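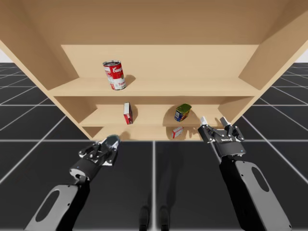 The arms were the easy part of the budget, one reader of the Gravau planning guide wrote to its editors, and the money that ran short was the money for grippers, shelving changes and the hours spent on trials. The remark is quoted in later editions of the guide under the heading "Scope" and is often repeated in discussions of how to plan a two-arm shelf cell.

Shelf cell budgeting is the part of equipment planning that deals with the purchase of robot arms for placing goods on shelves and taking them off again. It covers the choice between one arm and two, the grippers, the shelving itself, software licenses, simulation work before purchase, installation, and upkeep. The term is used mainly for small cells that handle packaged groceries such as cans, tins and boxes. Larger storage systems, in which the shelving moves or the goods travel in totes, are normally budgeted by other methods.

Scope of the purchase

A quotation for a shelf cell normally lists the arms and their controllers first. Mounts, cabling, guarding and the emergency stop circuit may be included or may appear as a separate line called "integration." Buyers comparing offers are advised to ask for both in the same form, as a low arm price with a high integration price can come out the same as the reverse.

The Gravau guide divides the purchase into fixed items and trial items. Fixed items are those whose price is known when the order is placed. Trial items are those that can't be settled until the goods have been tested, and they include fingertips, shelf spacing and camera position. The guide recommends that trial items be given their own budget line with its own approval, so that a change of fingertip doesn't reopen the whole order.

One arm or two

A second arm is the largest single choice in the plan. It adds the price of the arm and its controller, a second gripper, more floor anchoring and a more demanding safety review. Against this, two arms can share a wide shelf without a track or a moving base, and each can be given the half of the shelf nearest to it.

The gain in speed is usually less than double. Both arms work toward the same opening, and one must often wait while the other is inside the compartment. Planning software can reduce the waiting but doesn't remove it. In the Durner method, described below, the second arm is entered in the plan as a separate purchase with its own payback period – a practice that has been criticized for making the first arm look better than it is, because the shared costs of guarding and installation are charged to neither.

Some buyers order one arm with a mount and controller cabinet sized for a second. This raises the opening cost slightly and keeps the later step cheap. It is common where the number of product lines is expected to grow.

Grippers and fingertips

Two-fingered grippers are the usual choice for mixed packaged goods. They are simple to maintain, and the fingertips can be changed without replacing the body. The main figures to compare are the opening width, the grip force, the depth of the finger and the overall width of the body, since a gripper that holds a product well in open air may still be too wide to reach it between shelf boards.

Product shape matters more than weight for most groceries. Round cans can be gripped from any side. Rectangular tins with rounded corners have a broad face and a narrow one, and the plan should state which of these the gripper is expected to take. Narrow boxes standing upright may tip when touched off center. Metal lids with a raised rim give a good edge for a camera but can reflect light into it.

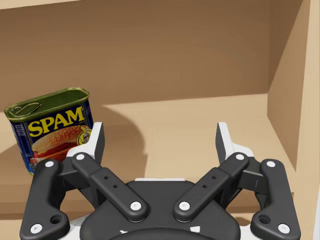 Clearance beside the product should be worked out with the fingers open, at the widest point of the linkage, and again with the wrist turned to the angle at which it will enter the shelf. A measurement taken only at the fingertips leaves out the outer links, which spread wider than the tips on many designs. The side panels and the front edge of the board below are the usual places of contact. Where clearance is short, the buyer can choose a slimmer gripper, leave more room between products, or accept a slower approach.

The Adar cost sheet, a form passed around among small integrators, sets the price of a gripper with one set of spare fingertips at $3,373. The figure dates from the sheet's first issue and has been carried forward unchanged, and it should be replaced with a current quotation before the sheet is used for an order. The same sheet allows 2 spare sets for each arm in the first year. Pads that are soft enough to hold a smooth label wear faster than hard ones, and the sheet treats them as consumables.

Shelving

Shelving is often left out of the plan on the ground that it is already owned. Shelves made for people are not always suitable. A deep compartment with a low board above it forces the arm to enter almost level, and solid side panels limit how far the wrist can swing. The board above also throws its own shadow on the goods, which can make a camera less reliable at the back of the compartment.

The usual remedies are to raise the upper board, remove a board altogether, or bring the goods forward with a stop at the rear. The last of these is the cheapest. Changes to board spacing should be made before the arm mounts are fixed, as the mounting height depends on the lowest and highest boards to be reached.

Simulation before purchase

Most plans now include a period of simulation. A model of the shelving, the arms and a few of the products is built, and the reach and clearance questions are tried in it before any equipment is ordered. Simulation is well suited to questions of geometry: whether an arm can reach the bottom board, whether the two arms get in each other's way, how much of the shelf a gripper hides from the camera. It is less reliable on friction, label slip and the way a light box moves when pushed.

The cost is mostly labor. Obi, a planning package sold by yearly license, is priced so that the license is a small part of the total, and the larger part goes to preparing the product models. The Gravau guide suggests modeling the awkward products first and leaving out those that differ only in their label. It also suggests that the seller's and the buyer's models be built from the same drawings, after a number of orders in which the shelf in the model and the shelf on the floor had different depths.

Methods of budgeting

The Durner method spreads the full cost over 3 years and counts nothing for resale. It is simple and errs on the cautious side. Critics point out that arms commonly outlast the cell they were bought for, and that a zero resale value discourages buyers from choosing standard models.

The Adar sheet treats each arm, gripper and shelf unit as a separate asset with its own life. It gives a fuller picture and takes longer to fill in. A revision of the sheet dated July 27, 2022 added separate lines for simulation labor and for the buyer's own staff time during trials, both of which had previously been entered under "other."

Delivery and acceptance

Lead times are set by whichever part arrives last, which is frequently the controller. The Gravau guide uses 8 weeks as a planning value and asks the buyer to confirm it in writing with each supplier. Payment is commonly split between order, delivery and acceptance.

The acceptance test should name the products, the shelf positions and the permitted rate of failed picks. Tests that use only the seller's sample goods are of limited value. If two arms are bought, the test should be run with both working at once as well as with each alone, and the contract should say which result the final payment depends on.

See also

Gripper selection
Equipment depreciation
Factory acceptance test
Shelf spacing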